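Print this page | E-mail this page

Clostville Community Supper Club
Minutes of the October Meeting

The meeting got going at 7:05 p.m. in the lower room of the Arruda building. What a turnout! Extra chairs had to be carried down from upstairs, and a few latecomers happily perched on the window ledge. September's minutes were read and approved with one fix: the plum cake was baked by the Bemitz Street group, and they would like the credit (well deserved -- it was gone in minutes).

Money

The club has $1092 in the bank. The September soup night brought in $449 after costs, our best soup night so far, and there was a good round of applause for everyone who ladled, chopped or washed up. The hall rent is paid through December. A motion to buy two new stockpots passed with no votes against. The old dented one will go to the garden group, who want it for a planter.

Winter supper menu

This took up most of the evening, and it was a joy to listen to. The main dish will be bean and barley stew, with a beef version in a separate pot. Members asked for the cornbread from last year, the kind with corn kernels in it, and the recipe will go out with the next mailing. There was a long and lively talk about whether dinner rolls are needed too. The room voted yes on rolls, 14 hands to 9, mostly on the strength of somebody remembering how good they are for mopping up stew.

Dessert is still open. Baked apples are in the lead. Rice pudding has a loyal following, and a member offered to bring a small batch to the next meeting so people can make up their minds with a spoon in hand.

The cookbook

The Plonari cookbook is really coming together! We now have recipes in every chapter, even Pickles, which looked pretty thin over the summer. Recipes should be typed if at all possible, with the oven temperature at the top and the number of people it feeds. Please spell out "tablespoon" and "teaspoon" -- the short forms have caused trouble before, most famously with the ginger cookies. The Breakfast chapter will open with toast and things on toast, and then move along to pancakes, porridge and eggs.
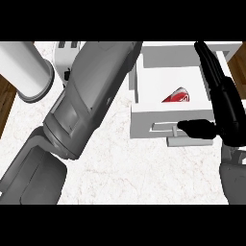
A member from the Bemitz Street group felt that Breakfast was getting too many pages and that Soups, the thing people know us for, should come first in the book. Several others agreed. It was settled that Soups will lead off, Breakfast will go second, and no recipes will be dropped from either one.

There was also a request for larger print, which everybody liked. The print shop will be asked what a spiral binding would cost, so the book can lie flat while you cook. Last day for recipes is the end of November.

Sharing table

The swap of garden extras went beautifully again. Squash, green tomatoes and a great heap of mint all found homes. Please label jars with what is inside and the month it was made.

Other business

The back door sticks in damp weather, so give it a good push with your shoulder. Two casserole dishes and a blue lid are still in the lost and found. The spring bread class was brought up and people were so keen that a sign-up sheet went around on the spot; it will be on the table again next time.

The meeting closed at 8:40 p.m. Coffee and oatmeal bars followed.

Print this page | E-mail this page

Recent items
September Minutes
Soup Night: Thank You, Clostville!
How to Send In a Cookbook Recipe
Garden Swap Guidelines
Bread Class Sign-Up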